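Dirkitz Two-Arm Bench Unit (with Room Simulator)
Sold by Mandley. Hire or buy. Demo at our Wisthorpe showroom, ring first.

Updated Monday, February 7, 2022

Short answer to the question we get every day: can it do the chores yet? Some. Slowly. Read on before you order.

What you get
Two arms on one base, a two-fingered gripper on each. Simulator licence for one computer. Stand, cables, stop button, printed manual. Table not included.

Every new job gets tried in the simulator before it goes near your good crockery. Cheaper to drop things in there. Pick a room, put things in it, let the arms have a go. 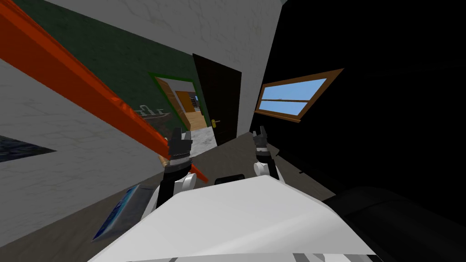 Simulator view: both arms at the low table, orange-red pole beside the left gripper.

What it's OK at
Picking up one solid thing at a time. Moving it to a tray. In our December trials it finished 70 of 94 pick-and-place jobs without a person stepping in. Boxes and blocks best. Cups so-so, handles are a bother.

What it isn't
Folding towels, no. Wet dishes, no. Anything soft or see-through, don't count on it. Shop-floor sorting is closer than housework, mostly becuase the parts stay the same shape and nobody's left a sock on them.

Rochelle Waaka runs the Harawira packing room and had a unit on trial: "Good on the boring stuff if the bench is set up right. I wouldn't leave it alone with the kitchen."

Thin rods and handles
Think brooms, spoons, dowels. Harder than they look. Fingers need to be open wide enough and lined up before they close, and a small error in angle means a miss. The close view in the simulator is handy for checking this. Rod with grooves, fingers spread, plenty of gap still between them and the tip. Nudge from there, then run it.

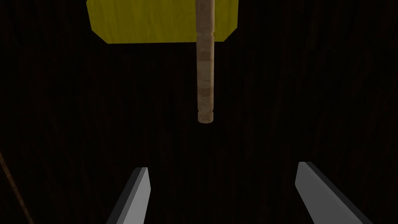
Specs
Grippers: two fingers each, grey
Run time on battery: up to 14 hours, less with heavy lifting
Colour: white base, black and white arms
Spare finger set: $267

Support
Mateja Nedeljković looks after set-up and returns. Weekdays only. Have your serial number handy and tell her wich version of the simulator your on.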